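The Progress Bar Is Lying and I Wrote It

By Emrys Jenkins
December

I have a confession to make about the green checkmark. For most of last year I was responsible for the small green checkmark that appears in Pirska when a planned motion is declared good. Pirska is the planning tool we sell to people who have arms to move and boxes to move them around. You give it a start and a goal, it thinks, a bar fills up, and then you get the checkmark. Customers love the checkmark. One of them asked if it could be bigger.

What the checkmark means is that the planner found a path that doesn't hit anything it knows about. What people think it means is that the arm will pick up the thing. Between those two meanings lies my whole career, and a good part of our support queue.

My opinion, which has made me no friends in sales, is that we have spent far too much effort on software that decides and far too little on software that admits it can't tell. Planning is pleasant work. It has theorems. You can put a path on a slide and it will be a lovely curve, and somebody in the second row will nod. Nobody puts a slide up that says "the estimate of where the pen is has gone soft, and we carried on anyway."

I got religion on this over the labeling job. Grisholm, our largest customer and our most patient one, wanted small-part handling. Trays of little things, picked up, turned, fitted together. Our perception module, Soseck, had been raised on boxes. It was very good at boxes. Show it a carton and it would give you six numbers for the pose with the confidence of a man giving directions in his home town. So we fed it first-person clips of hands working at a table, and I sat down with the viewer on one screen and Soseck's guesses on the other, and went through 2,610 of them.

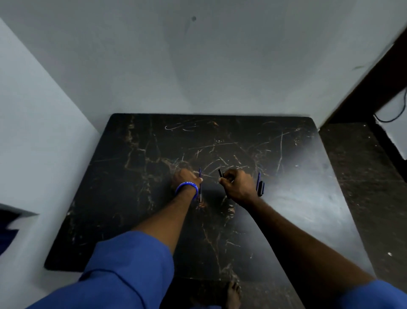 Labeling is where you find out what your software believes. Mine believed in objects with edges, each in its own patch of daylight, resting politely until called for. Then I'd hit a clip with a black barrel pinched between thumb and fingers over a black tabletop, only the tip poking out past the thumb, and pale scratches and veins running across the surface like a road map. A person gets that at a glance. Soseck got a veined tabletop full of promising straight lines. One of the longer scratches was, in its view, an excellent pen. It offered me a full pose for the scratch, to the tenth of a millimeter, and Pirska took that pose, planned a beautiful approach, and gave me the checkmark. I had made that checkmark. I picked the green.

The easy response is to say the perception was bad and should be better. Sure. We retrained it and it got better, and we showed Grisholm a chart. But it will be wrong again next month about something else, because that's what perception does for a living. The part I can't forgive is the handoff. Soseck did have doubts about that scratch. They were right there in the output, a fat covariance that anyone could have read. The interface to the planner just had no place to put them. Six numbers in, path out. The doubt got dropped on the floor between two modules by a function called get_pose, which I'm told was written in a hurry, and which has my initials on it.

I've asked around, and this seems to be the normal state of things. People build a careful estimator that knows how unsure it is, and then pass only the best guess downstream, the way you might ask a doctor for a full workup and then read only the line that says "probably fine." The controller at the far end is running at 500 hertz, doing its sums with great discipline, tracking a target that was a rumor to begin with.

We have since changed it. A pose in Pirska now carries its uncertainty with it, and you can't strip it off without calling a function with an embarrassingly long name. If the spread is wider than the gripper opening, the planner won't produce a path. It asks for another look from another angle. If the second look doesn't help, it stops and says so in words. The cycle got slower. A pick that used to fail in four seconds now takes 11 to tell you it would rather not.

You can imagine how this went over. The first demo after the change was for a roomful of Grisholm managers, and the arm moved in, looked, backed off, looked again, and posted a message saying it wasn't sure which end was which. There was a silence. Somebody asked whether it was broken. Paul, who runs our demos and has the nerves of a wedding caterer, said it was "being thoughtful," a phrase I have since banned from the release notes.

I'll grant the other side its best argument, which is that a machine that asks too often is useless. True. I have used a tool like that, and by the end of the first morning I was clicking yes without reading, so all it had done was move the false confidence from the computer to me. Setting the threshold is hard and we haven't got it right. At present there are 16 parameters that affect when Pirska decides to complain, and I could explain maybe half of them to you without notes. That is a real cost, and the people who say "just ship the best guess" aren't fools. They've met customers.

Still, I'd take the arguing over thresholds. At least then the doubt is in the building. You can plot it, log it, swear at it. When a pick fails now I can open the record and see that the system was shaky on the angle and went ahead because somebody (me, usually) told it that was acceptable. Before, I'd open the record and find six crisp numbers and a checkmark.

The checkmark is still there, by the way. Sales wouldn't let me remove it. I did get it changed to gray when the margin is thin, and the customer who wanted it bigger has written to ask if we could bring the green one back.

Related
Your Simulator Has Never Dropped Anything
Why I Stopped Averaging My Camera Poses
A Short, Bitter History of the Retry Button
Config Files as a Cry for Help

Comments (4)

tmorrow_dev
We had the same get_pose. Same name and everything. Ours returned all zeros on failure, so the arm would go and visit the origin whenever it was confused.

L. Okafor
I agree about the handoff, but gating on gripper width seems crude. For a thin part the spread along the long axis hardly matters for grasping, and across it matters a lot. Are you comparing the whole thing to one number?

Emrys Jenkins
@L. Okafor We were until your comment. I mean until the next release.

gantrygoat
Please bring the green one back.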